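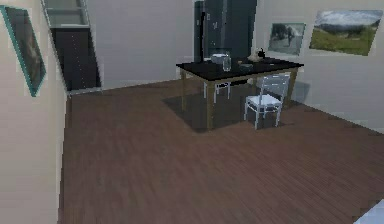 *The practice dining room in Plukum, table set and ready for a clearing run.*

# Teaching a table-clearing run before your crew ever sees it

I look after the dining rooms at Calstead, and since April I've also been the person who gets Pop (our clearing robot) ready for new rooms. I am not a programmer. I came up through dishwashing and banquet setup, and the way I do this is probably not the way the manual would like, but it works for us and people at the other Drernenia houses keep asking, so I'm writing it down.

You need Plukum installed, a login that can edit rooms, and maybe an afternoon the first time. After that it's more like 30 minutes a room.

## 1. Build the room boring

Start with walls, floor, table, chairs. I put a couple of pictures on the walls too, mostly so I can tell which way I'm facing when I swing the view around. Then put a few things on the table. A bowl, a drinking glass and a flat tray will keep you busy for a while! Clear glasses especially. Give yourself at least one in every layout.

Leave one chair pulled out where somebody would really leave it. My first layouts had every chair tucked in like a furniture catalog, and Pop was completely unprepared for lunch.

## 2. Mark what stays

Click each object and set it to Clear or Leave. Decorations are Leave. I do this *before* any runs, after I once forgot and got back a log full of centerpieces delivered to the dish window.

If you're not sure about something, set it to Ask. Pop will stop and ping whoever is on the floor.

## 3. Run it slow, then run it a lot

Do three or four runs at quarter speed and watch them all the way through. Look at how the arm comes in past the chair backs. If it swings wide, move the start point and go again.

Then queue a batch. I use 500, overnight, with "shuffle objects" turned on. In the morning sort the log by Failed and watch those first. My last room had 89 fails and nearly all of them were the glass sitting too close to something else, so I raised the spacing limit and reran it.

## 4. Bring in the people who do the job

Please don't skip this one. Before a layout goes live I sit down with the crew and we watch a few runs together on the big monitor. Paula Marinescu has cleared tables here longer than I've been in the building, and she spotted in one viewing that Pop was taking the bowl before the glass, so the arm kept reaching over a full drink. I'd watched that run maybe ten times (sigh).

Ask them:

- Where do you stand when you're working this table?
- What would you grab first?
- What do you want to keep doing yourself?

That last question got us our current split. Pop does the long slow stretch after lunch, and the crew keeps anything with guests still seated. Fewer trips with heavy trays, more time talking to people. On the downside, someone has to answer the Ask pings, and for the first couple of weeks that was really annoying. We now rotate it by shift and write the name on the whiteboard.

## 5. Go live with a person beside it

First live day, one person walks with Pop and does nothing else. Put that on the schedule as its own job, or it'll get eaten by the rush. Have them note every pause and every time they had to step in, then go back to Plukum and copy those table setups into your layout.

Room 304 is next on my list. It has a round table, so I'll add a section on those when I've got it running.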